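Why Is Cardboard So Strong?

Paper is weak. You can tear it with two fingers, and if you stand a sheet of it on its edge, it falls over. But a cardboard box is made from paper too, and a box can carry books, apples or a whole set of plates. How can this be?

Take an old piece of cardboard and ask a grown-up to cut it across. Look at the cut side with your eye very near. You will see three papers. Two of them are flat, one on the top and one on the bottom. Between them there is a third paper which goes up and down like waves on the sea. This wavy paper has a name: it is called the fluting. The flat papers are called liners.

The waves are the secret. Each wave is a small arch, like the arch under an old stone bridge. When you push on an arch, the push goes down along its two sides, and the arch does not bend so easily. In one piece of cardboard there are very many small arches standing side by side, and they share the work.

There is also air between the waves. Air weighs almost nothing, so the box stays light. The air helps to keep heat in or out as well, and for this reason a pizza stays warm in its box for a while on the way home.
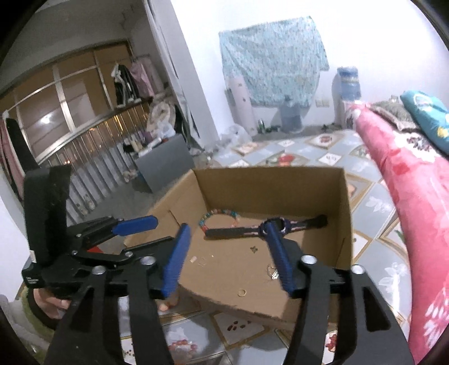

Now, how do the waves get into the paper? In the town of Wadine there is a factory called Hurkero where cardboard is made all day and also at night. The paper arrives there on rolls which are taller than most children. First the paper is made soft with steam. Then it goes between two big metal wheels with teeth. The teeth of one wheel fit into the spaces of the other wheel, and they press the soft paper into waves.

After this, glue is put on the tips of the waves. The glue is made from starch, and starch comes from plants like maize, wheat or potatoes. So there is a little bit of potato or maize in many boxes! Please do not eat them.

The two liners are stuck on, one on each side, and the long sheet is dried with heat. Last of all, a machine cuts the sheet and presses lines in it, so that it folds in the right places. The boxes leave the factory flat. One lorry from Hurkero can take 3,375 flat boxes. If they were already folded open, the lorry would be carrying mostly air.

Try it yourself

You need 4 sheets of paper, some glue and a few small books.

Put two piles of books on the table, with a space between them as wide as your hand. Lay one sheet of paper over the space like a bridge and put a coin in the middle. The paper will bend down, and perhaps the coin will fall.

Take the second sheet and fold it forwards and backwards, many times, like a fan. Lay it over the space, with the folds going from one pile to the other. Put the coin on it again. Then try two coins, and then a small toy.

Now glue the last two sheets to your fan, one on the top and one on the bottom, and wait until the glue is dry. How much can your bridge carry now?

What happens to old boxes?

Water is the enemy of cardboard. It makes the glue and the paper soft, and then the waves become flat. But when we want to make new paper, water is a friend. At the Stuto paper mill, old boxes are mixed with water in a giant tub until they become a grey-brown soup. The soup is cleaned of tape and metal clips, spread out very thin, pressed and dried. Then it is paper again.

The small threads in the paper, called fibres, get shorter each time, so the mill adds some new ones from trees.

Before you put a box out for recycling, pull off the tape and press the box flat. It must be dry and without food on it.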